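Liv Eide has counseled couples in Dronberg for 11 years, and I went to see her expecting to disagree. I have never trusted the rule that you should not go to bed angry. Some of us think badly when we're tired.

"I don't trust it either," she said. "People come in proud that they never sleep on an argument. Then I find out they were up until 3 in the morning, saying things they had to take back at breakfast."

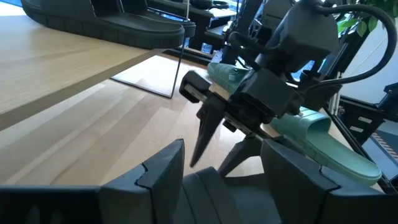
Sandals, two black and one teal.

So is the advice worthless? Eide wouldn't go that far, though I pushed. What she objects to is the deadline. A husband who says "fine, I'm sorry" so he can turn off the lamp has settled very little, and his wife usually knows it.

"The apology becomes the price of sleep," she said. "I'd take an honest 'I'm still mad, and I'll talk to you tomorrow' over that."

I asked what happens when tomorrow comes and the talk doesn't. This seemed to me the weak spot in her plan – plenty of couples could put off one argument until November.
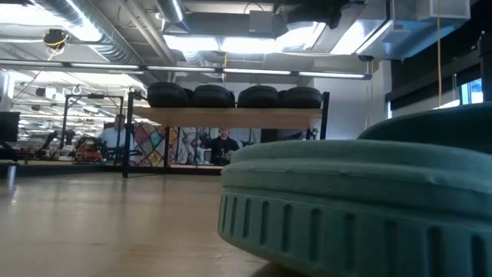 She agreed, faster than I expected. "Then you've found a polite way to hide. So name an hour, and whoever asked for the delay has to bring it up."

It sounded a little like a dentist's appointment to me, and I told her so. I also asked if she does it at home with her own husband, Tormod.

"Most of the time," she said. "Last week I forgot, and he let me forget. We still have to talk about that one."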